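Interior Finishes, Unit 6: Floors in Corridors and Entrance Halls
Handout for the second half of term. Tutor: Jadwiga Szewczyk

Corridors wear faster than rooms because everyone walks the same line. Choose the floor for the traffic first and the look second.

Wood block laid in herringbone spreads wear across many short joints. Work from a centre line, never from a wall, as few walls are straight. Leave a 10 mm gap at the edges. Order extra for cutting waste.

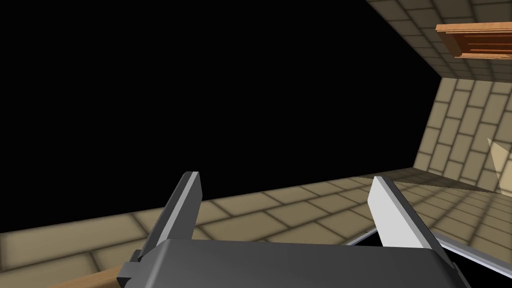
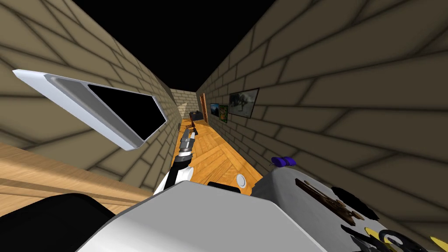 Brick walls beside wood floors

Bare brick sheds dust, which scratches the finish. Seal the lowest courses before the floor goes down. Dark mortar hides scuffs better than pale mortar. Fix skirting to the wall and leave the boards free to move.

Reading and task

Read the Tudose chapter on joints, pages 30 to 41. Draw a plan of a corridor 1,000 mm wide, mark the centre line and show the cut blocks at both sides. Bring it to the April session at scale 1:10. Pencil is fine.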